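Selling the View: How Kornura Heights Describes Itself
Project report, Housing and Place module
Ruoxi Yao

1. What I set out to do

Kornura Heights is a block of flats going up on the edge of Trenevero, and for most of November its brochure came through my door more reliably than my post did. My project compares what the brochure promises with what a buyer can check on foot. I picked this topic over bus shelters, which were already taken.

2. Method

I read the brochure, the website and the price list, and marked every claim that could be tested. There were 27. I then walked the site and its surroundings on a Wednesday, starting at half past eight in the morning, when the traffic is at its least flattering. I also sat through the sales talk at the marketing suite, where the coffee was very good.

3. Findings

Location. The brochure says the station is "moments away". It is 800 metres from the gate, uphill, with one crossing that takes its time. The park is closer than claimed, at 200 metres, and I would like to give credit for that. It is mostly a slope.

Interiors. The two show flats are named Peng and Dalar. Both are described as having "a warm natural palette", a phrase used for the kitchen, the hall and, on page 4, the bin store. Pale wood does most of the work in the sales material, and the word "timeless" is never far from it.
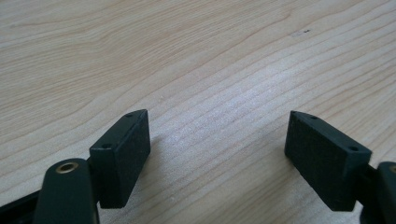
4. What the brochure leaves out

Service charges appear only in the price list, in grey type. Parking is "available", but the sales adviser explained that this means available to buy. The completion date is given as a season, without saying which year's.

5. Limits of the study

I visited once, in dry weather, and I was never going to buy anything, which the adviser worked out quite early on. A second visit after dark would have told me more about the street lighting – the brochure calls it "ambient".

The full list of claims, with my notes on each, is in the appendix.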